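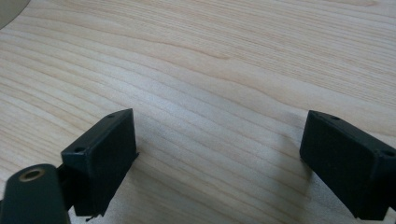

Gripper open over a bare tabletop.

Preparing a Table Station for Hand-Held Gripper Work
Pluton Site Operations, Zirnitz
Last revised 6/29/25

Purpose

This procedure applies to staff assigned to the table stations in the Skulell hall. Under the Nanayakkara program, sorting and setting-out tasks that were done by hand are now recorded with a hand-held gripper, and the recordings are used to train the arms that will take over part of the evening shift. Staff remain responsible for the station, the tool and the pace of work.

Before You Begin

You will need the gripper assigned to your station, a dry lint-free cloth, the station log and the parts tray for the task. Remove rings, bracelets and lanyards. Staff who have not completed the half-day introduction may observe but may not record.

Step 1. Clear the work area

Move the parts tray, log and any personal items to the side shelf. Wipe the tabletop along the grain. Cleaning spray is not to be used between recordings, as it leaves a shine that affects the picture.

Step 2. Check the fingers

Each finger is a black plastic block with two small screw holes along its top edge. Look at both fingers from above and confirm that they face each other squarely. Run a fingertip along the lower edges. Minor roughness is acceptable; a crack or a loose finger is not, and the tool must be exchanged at the supply window.

Step 3. Check the open position

Hold the gripper over the table with nothing between the fingers and let it open fully. Close it slowly, then release. If it sticks, repeat once. If it sticks again, enter the tool number in the log and stop. Do not oil the joints or the brass-colored ring yourself.

Step 4. Record the opening pass

Start the recording with the gripper open over bare wood and hold still for 2 seconds. Then bring in the tray and begin the task at your normal working speed. Staff are asked not to slow down or exaggerate their movements. A dropped part is to be picked up and the recording continued – mistakes of this kind are useful and are not counted against anyone.

Step 5. Close the session

Return the tray, rest the gripper in its holder and sign the log. Note any change to the lighting or to the height of the table.

What Changes for Station Staff

A full session consists of 148 recordings and replaces an ordinary sorting shift. It is paid at the same rate. Breaks follow the existing schedule, and a session that is not finished by the end of the shift is carried over to the next one.

Recordings are not used to rate individual speed. Supervisors receive the number of completed recordings for each station and do not receive the recordings themselves. Staff who hear otherwise should raise the matter with the personnel office.

From July, two stations will run with an arm in place of hand sorting. The staff now at those stations will move to checking finished trays and handling the parts the arm sets aside. Training for this work takes place during paid hours. In the trial period almost 210 trays were checked this way, and the comments from those involved led to the lower shelf height now in use.

Wrist strain has been the most common complaint since the hand-held tool was introduced. Staff may change hands at any point between recordings, and may ask to return to ordinary sorting for the rest of a shift without giving a reason.

Related documents: Tool Exchange at the Supply Window; Tray Checking, First Week; Station Log Codes.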